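Visser Games Night - equipment and room check before opening
Checked Sat 15 November by Chantelle Ngcobo, with Siyabonga Zwane on the door side

Consoles and power

Consoles on shelf, vents clear: OK. I gave the backs a good going over with the soft brush, and there was a fair bit of fluff in the older Flasier, so please keep that one pulled forward a hand's width from the wall.

Power strips, no daisy chaining: FIXED. Somebody had plugged one strip into another behind the racing corner again. I know it's tempting when the kids want the second TV on, but please come and find me and I'll dig out the long cord.

Cables taped where people walk: OK, though the tape by the snack table is lifting and I'd like it redone before August's roll runs out completely.

Controllers

Wrist straps on all motion controllers: 2 MISSING. Spares are in the Womik tin, second drawer. Nobody plays the bowling or tennis games without a strap, and that includes grown-ups who promise they'll hold on tight.

Battery covers and contacts: OK. Controller 14 had a little white crust on one spring. Wiped and dried, but I've put it on the side for Siyabonga to look over.

Sticks and buttons: controller 11 drifts left. It's fine for menus and hopeless for racing, so it has a yellow sticker now.

Charging dock: OK, no warm smell, lights come on for every slot. The Zirkura dock is still the better of the two and I'd be happy to see us buy another one when there's money - they were $19 used last time I looked.

Play space

Clear floor in front of motion games: OK after moving the beanbags. Give players a big step in every direction, please, and a bit more behind the person doing tennis.

TVs strapped to stands: OK. I tugged each one and they hardly budged.

Exit door and hallway: NEEDS WORK. Siyabonga found the folding chairs stacked across half the doorway. Moved for tonight, but they need a proper home.

Screens and players

Flashing light notice up at sign-in: OK, new copy printed, as the old one had gone very faded.

Volume limit set on headsets: OK on all but the big blue pair, which I've taken home to read up on.

Break reminder every hour: Siyabonga has the timer.

Overall: fine to open. We took $185 at the last night, so thank you all, and do come say hello if anything feels off.
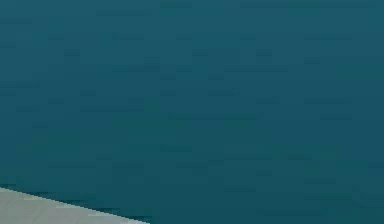

Teal surface with faint darker bars, close view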